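Trameo (hand-held gripper)

Trameo is a home-built hand-held gripper project begun by Sharon Were at the Sandoval shared workshop in Cemville. It is meant to record how people pick things up, so that a robot arm might later copy them. Whether it can do so is disputed, mostly by other members of the workshop.

Design

The tool is worked in pairs, one to each hand, with a camera on each. Two jaws close on a simple linkage and carry soft pads. Early jaws were cut from scrap supplied by Bikereo, a cycle repair shop, and bent under load – a fault the build notes mention only once.

Trials

Were reported 104 recorded grasps in May, made over six evenings. Seven were thrown out, though the notes give no grounds. All the trials used household objects chosen by the builder, and no outside group has repeated them. Claims that the method "works on any fruit" rest on three sessions at one table.

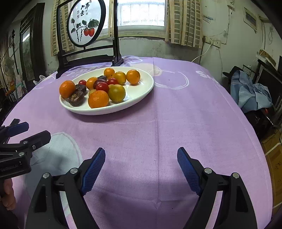 Black grippers with blue pads at a plate of mixed fruit on a purple tablecloth.

Reception

Critics at Sandoval note that no arm has yet been driven from the recordings – the planned Thursday demonstration was put off twice.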